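Titham Tabletop Set — README

Short recordings of everyday handling tasks at a white table, chiefly putting small objects into and out of an open drawer or tray. Maintained by Soledad Ayala. Room layout notes by Vlastimil Doležal.

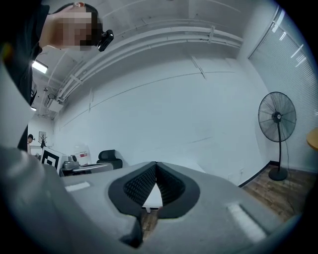
The set holds 200 recordings and takes its name from the room. Each recording covers one task and has one plain-text label.

Objects
Drawstring bag, black
Artificial flowers, white, long stem
Small loose items, one of them yellow
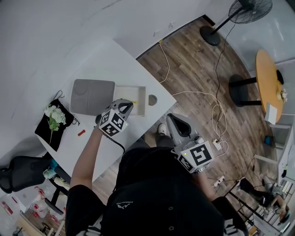 Labels name the object first, then the place it ends up — "flowers, bag" or "yellow item, drawer". Spelling is British. Files are numbered from 2000.

Furniture
Round table with potted flowers, black standing fan. Neither is used in a task.

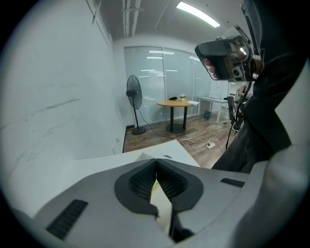
Known problems: labels written before 9th February use "tray" and "drawer" for the same thing. Corrections go to Soledad Ayala, with the file number.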